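The Honunura Table Runner

If you've been reading along for a while, you know I'm a bit hopeless about the dining room. I'll repaint a perfectly good hallway on a Saturday morning, but ask me to set out plates for company and I freeze. So when I started making my own runners last year, it was mostly for me! Then friends wanted them, then friends of friends wanted them, and now there's a whole page for the thing.

The Honunura is a long cotton-linen runner with a plain hem on all four sides. No tassels, no beads, no little bells (I've seen them, I'm not making it up). It's 90 inches long and 14 inches wide, and it hangs over nicely at both ends of a table for six. If your table is on the short side, fold one end under and put the bread basket on top. I do it all the time and I've never had a complaint.

I tried a lot of fabric before settling on this one. The first batch was pure linen and I loved it for exactly one dinner, until I had to iron it. The second was a polyester blend that slid all over the place whenever somebody reached for the salt. The one I sell now has enough weight to stay put and it comes out of the dryer looking decent, especially if you grab it while it's still warm and smooth it out with your hands.
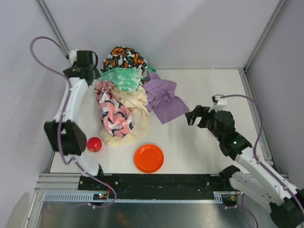 Colors! There are four right now: Oatmeal, Brick, Pond and a deep blue I named Quiroga, after the street where I rented my first apartment. Oatmeal is the best seller and I get it, it goes with everything. But if you have plain white dishes, please at least think about Brick. It makes a bowl of mashed potatoes look like you planned it. Pond is a gray-green that changes quite a bit depending on your light bulbs, so order the swatch first if you're fussy about matching (I am, so no judgment).

People ask whether you can use it with a tablecloth underneath. Sure you can. I like it best straight on the table, though, with the wood showing on both sides and a few short candles down the middle. Keep them short – you want to see the person across from you. For holidays I lay two runners across the width of the table instead of one down the length, and each pair of guests facing each other shares one. It looks fancy and it takes two minutes.

Care is easy. Machine wash cold with similar colors, tumble dry low, warm iron if you must. Wash Brick by itself the first time. For red wine, blot it, rinse it in cold water and get it into the wash before bed. Candle wax can go in the freezer for an hour and then you pick it off with a butter knife. Please don't use bleach, even on Oatmeal, it turns a funny yellow.

We've now sewn 2,506 of these, which still sounds like a typo to me. The fabric gets cut in batches, so now and then a color sells out for a couple of weeks. Leave your email on the waiting list and I'll write you when it's back. The next Pond batch is the one I'm most behind on, sorry!

Every runner ships folded in paper with a care card. Orders go out within 9 business days, usually sooner. You can return an unwashed runner for a full refund, and if a hem ever comes loose I'll fix it or send you a new one.

Goes well with: Nurolo napkins (set of 6, same fabric, same colors) and the Skuvex trivet, which is cork and thick enough for a pan straight out of the oven.

Length: 90 inches
Width: 14 inches
Fabric: cotton-linen blend
Colors: Oatmeal, Brick, Pond, Quiroga
Swatches: available in all four colors, one per color per order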